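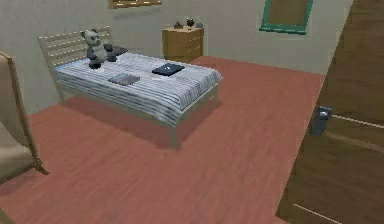

Workshop notebook, February, 10.40 pm

Third run of the second act tonight. Arkomura now comes in at 85 minutes, nine over what we promised the venue. Casimiro says the duet "needs air". It has plenty of air. It has four minutes in which two good dancers look at opposite walls.

Sound: the crackle on the left side is back. Swapped the cable, swapped the channel, swapped the speaker, and it followed me each time like a debt. Hyun-seo found it in ten minutes – a bad solder joint inside the patch panel. I have written her name on the panel in thanks and as a warning.

Lighting: 13 cues between the trio and the blackout. Marloes K. wants to lose three. Marloes G. wants to add two. I now write initials on everything, including the biscuits.

Cue 9 still fires early when Arnout takes the turn slowly. Moved it from the music to the turn itself, so it's on whoever calls the show. That's me until the tour. 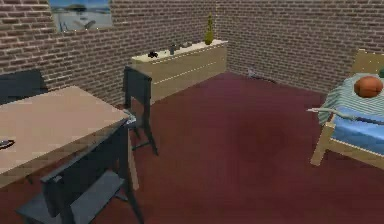 Can the trio be done without the revolve if the second venue won't take it?

Only with the middle section restaged on the diagonal, which Casimiro reckons is two full rehearsals. We have one and a half, and the half is the one with the fire inspection in it.

Money: the floor hire quote came back at 2,720 for the week, delivery not included. Asked Dendetti if they would match last year's price. They replied with a thumbs up and then a higher number.

Shoes: Arnout is through another pair. Toe gone on the right foot, left one like new. Suggested he turn the other way now and then. Not well received.

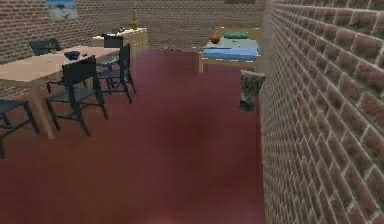

Arkomura, working notes, February

Still to do: re-tape the marks upstage, as the white has lifted in the corner. Print the cue sheet in a size Marloes G. can read in the dark. Ring Stevens about the van, and get the return time in writing. Ask Hyun-seo whether the haze machine is meant to smell like that.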